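Prillton Backdrop Cloth, Black

Price per panel. Hanging hardware sold separately.

Prillton is a plain black cloth for booths, school stages, club tables and craft fairs. It comes as a single hemmed panel, 60 inches wide, and is sold in lengths by the yard up to a full roll of 19 yards. The color is the same on both faces, so a panel can be hung either way around.

The top hem has a sewn pocket that takes a standard cross pole. If you have no pole, the cloth can be pinned or clipped along the top edge. Use more pins than you think you need and set them close together, or the weight of the cloth will pull it into dips between them. For a flat look, hang it tight and steam it from the back. For a draped look, order extra width and let it fall in folds.

Lettering and signs

Light foam board, felt and card can all be fixed to the cloth with safety pins or hook tape. Pale colors read best against black. Heavier signs should hang from the pole on their own cord.
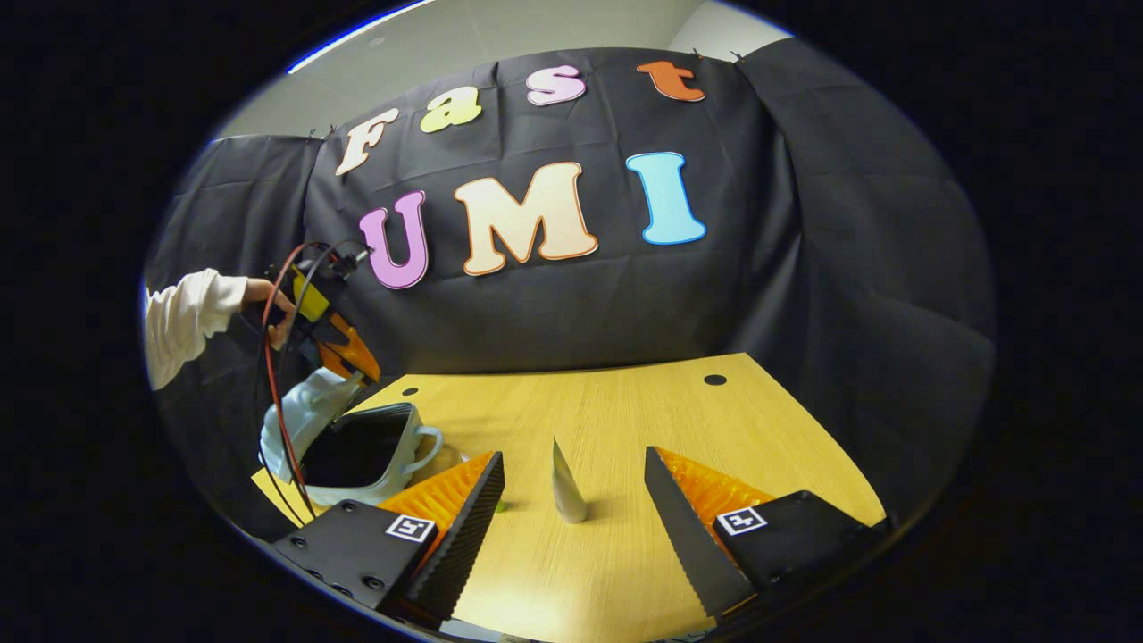 Atif Minhas writes that he got two years of Friday markets out of one panel before the hem pocket started to wear, and that the hook tape left fuzz on the face where he kept moving his price signs. He would buy it again but would order the wider pocket.

The wider pocket is now an option at checkout under Hem. It fits the Irutis pole set and most poles sold for curtains.

Care

Machine wash cold on a gentle cycle, by itself the first time. Line dry or tumble on low. Do not bleach. Creases from shipping will drop out in a day or so once the cloth is up. Lint shows on black, so keep a roller in the box with it.

Ordering

Cut lengths ship from our Gumden warehouse and cannot be returned unless there is a fault in the cloth. Uncut rolls can be sent back within 60 days. Orders over $400 ship free. For custom widths or a sewn seam between two panels, write to Hugo Montes in the cutting room and give the finished size you want, including the hem.

Also in this range: Prillton Table Skirt, Prillton Carry Bag, Pastor Spring Clips (pack of 19)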